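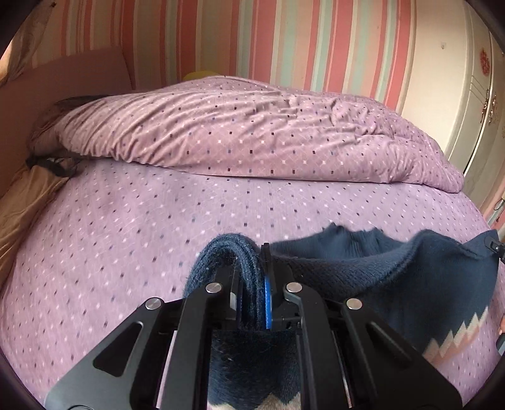
Ticket 111 – Lint and marks on bedding after drying jumper flat

Status: open
Place: Gilwood house, bedroom 2
Item: navy blue knitted jumper, Endeck

Problem
The guest writes that the jumper leaves blue fluff on the lilac fitted sheet. She also asks if the ribbed edges can be made flat again, as they stand up when the jumper is spread out. Small pale specks of lint are on the knit.

Tried so far
1. Shook the jumper outside. Less fluff, but the pale lint stayed.
2. Used the lint roller from Dravham, 11 sheets. Almost all specks came off the sleeves, not off the body.
3. Pushed the duvet to the far side of the bed and spread the jumper on the sheet again, to see the edges better.
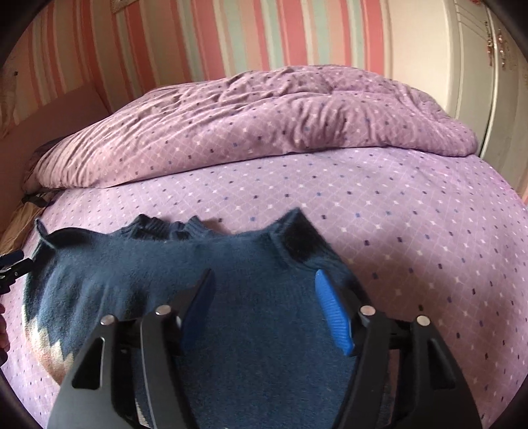 Page last changed: November, 13:11

The ribbing still curls at the upper edge. The middle part is flatter and needs no work. Please do not iron it directly – the label says low heat only.

Next steps
Put a white towel under the jumper, never the bare sheet. Pin the ribbed edges while damp and leave them overnight. Wash the sheet alone at 40 degrees. If the fluff comes back, ask Price for a mesh washing bag and write the result in this ticket.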